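Been offered an old office Dell tower for 40 quid by a bloke called Custódio Sequeira, who says it "just needs a new processor and it'll fly". I have heard this sentence before. 1/

The plan, as sold to me: take the side off, swap the chip, sell the old one, come out ahead. My brother-in-law Daithí swears by a guide from some outfit called Draltero. The guide has 1,572 comments and most of them are people asking why their machine beeps. 2/

Anyway, the side panel is off and the socket is open. No going back to being a person who simply buys a laptop. 3/ 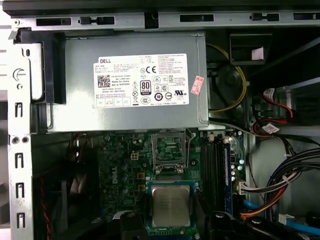 My first doubt is the power supply. Everyone points at the 80 PLUS badge as if it were a medal. It's about efficiency. It says nothing about how many years the thing has spent under a desk in Sirnthorpe. 4/

Second doubt: Dell board, Dell power supply. Lovely until you want to replace one of them with something ordinary off the shelf. Check the connectors before you believe anyone's "standard fit". I'll be checking mine. 5/

Third: "faster processor". Faster at what? It's for email and the odd spreadsheet. I suspect a new drive would do more for it than any chip, and Salvador Lobo in the repair shop, who would happily have sold me either, told me the same. 6/

So I'm giving it until 9 tonight. If it isn't back together by then, Custódio can have his bargain back. 7/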